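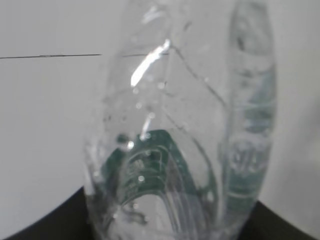

Photo: Damir Tomić

Section 4. Hanging the prints

By now you should have all your prints unpacked and resting flat in their tissue, and if you have been through Section 3 you will also have your floor plan with the wall letters penciled in. Please do keep that plan close by, because you will be glancing at it all afternoon! The steps below are for Trollau, the touring set of photographs by Huệ Ninh, and they apply to the framed prints only. The unframed contact sheets go in the table cases and have their own section.

You will need two people, a tape measure, a soft pencil, a level, cotton gloves and the bag of Fosora hooks from the lid of the crate.

1. Lean each print against the wall where it is going to hang, with a folded blanket underneath. Follow the order on the checklist for this first try, even if you already have ideas of your own (most people do, and you are welcome to them later on).

2. Walk the whole room from the door, slowly, the way a visitor would. Huệ made these pictures as a long walk through one neighborhood, and she likes the street views to come before the portraits. If your room forces a break, put it between the two groups.

3. Make a light pencil mark 68 inches from the floor for the top edge of the small frames. The two large frames hang by their centers, and you will find that measurement written on the back of each.

4. Turn the frame face down on the blanket and measure from the top edge to the hanging wire, pulled snug. Measure down that same distance from your pencil mark, and that is where the hook goes.

5. Put in the hooks. Every frame takes 2, set well apart, and the large ones take 4.

6. Lift the frame together, one person at each side, and lower it gently until you feel the wire catch on every hook. Check it with the level before you let yourselves admire it.

7. Put up the labels last of all, to the right of each frame, with the bottom edges lined up. There are 12 in the envelope, along with a spare title card.

Caution: Never lift a frame by its top rail. The corners are glued and will open under the weight.

Caution: Keep the prints out of direct sun, even for the hour or so while you are making up your mind. If your gallery has skylights, draw the blinds before you unpack anything.

Note: The print titled Hà is meant to hang by itself, with a good stretch of bare wall on either side. Khang Lý, who printed the whole set, is happy to talk it over with you if your space is tight.

Once everything is up, set the lights as described in Section 5, and sign the condition sheet before closing the crate.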